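ok so a few of you asked what's been going on at work since I went quiet. short version, we are getting arms. long version is this thread, typing it on my break so forgive the spelling

I'm on the wash line at Skadstead, the Fostevside building. Trays, cups, racks. Stuff comes back dirty from the canteens, goes through the tunnel, comes out the far end, somebody has to rack it and stack it. That somebody is me and five others per shift. Been there 6 years

in June they called us into the break room and told us two stations on the clean end would be going over to two-armed machines. One arm takes a cup, other arm takes a rack, put one on the other, repeat till the end of time. The project is called Unura. no idea who picks these names

first question from everybody was obviously who's getting cut. Answer: no one "as a result of the first phase". You can imagine how that went over. Someone asked how many phases there are. They said they'd get back to us. still waiting

what I will say for the job as it is now. 1000 cups on a slow shift. Your thumbs go first, then the wrists. I have a brace for the left one and a spare in my locker. Two women on my shift have had the carpal surgery. So I'm not going to sit here and tell you the racking station is a beautiful craft and must be preserved

but also. racking is the station where you can talk. You stand across from each other. Unloading the tunnel is loud and you face a wall, dirty end is loud and it stinks. Racking is where I learned half my Portuguese, where I heard about the apartment I live in. Take those two stations out and what's left is the ones where you stand alone with earplugs in

before anything gets bolted to our floor they're working it all out on a computer first. Table, arms, cup, rack, all of it simulated. They had it up on the big monitor at the last meeting
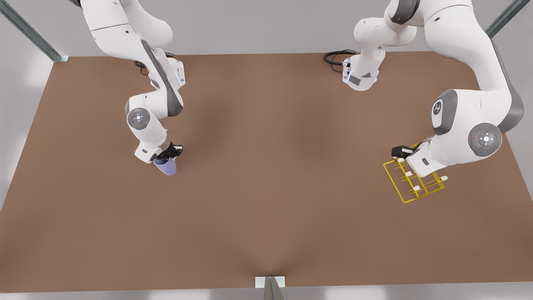
Benvinda Valente: we got ours at Tejada last year and the talking thing is real. same pay, less pain, and I eat lunch with people I used to stand next to all day and we have nothing to say. ask for rotation IN WRITING before it starts, we asked after and got told the schedule was already set

^^ thank you for this, screenshotted and sent to our group chat. We're putting rotation in the letter. no one gets parked on the dirty end for a full week, that's the ask

other stuff in the letter so far. Who clears a jam. Right now if a rack jams you just reach in and fix it, takes a second. With an arm there you have to stop the station, and then who restarts it, and does the stop go against your numbers?? They said "the operator" would do it. ok who is the operator. is the operator paid like an operator

because there IS a new job, they mentioned it real fast at the end. "Cell attendant." You look after both stations, feed the racks, clear the fallen cups, write down what went wrong. 70 cents more an hour. One per shift. There are 6 of us. so you see the problem

I think I want it. feels gross to type that. I asked about training and it's two days plus a bunch of videos. The older ladies are saying they won't even put their names in, they hate the tablet we already have for the temperature logs. And they know more about that line than anybody who'll be writing the manual

like, warped racks. We get them all the time from the heat. You feel it the second you pick it up, you toss it in the bad pile and keep going, you don't even think. I asked what the arm does with a warped one. The guy wrote it down in his notebook. That was the whole answer. He was nice about it tho, came and stood at the station with us after and tried it himself. lasted maybe 50 cups and then he was shaking his hands out lol

to be fair to him he's the first person from upstairs who ever tried it

somebody in my dms asked if I'm mad. idk. Mad on some days. My wrist isn't mad. Mostly I'd like to be told things before they're decided, and I'd like the phases question answered

letter goes in on 7 September 2025, we have most of the signatures, night shift still has to do theirs. If you're at Fostevside and haven't seen it, it's in the blue folder by the microwave, pls don't put coffee on it again

break's over, will add to this when we hear back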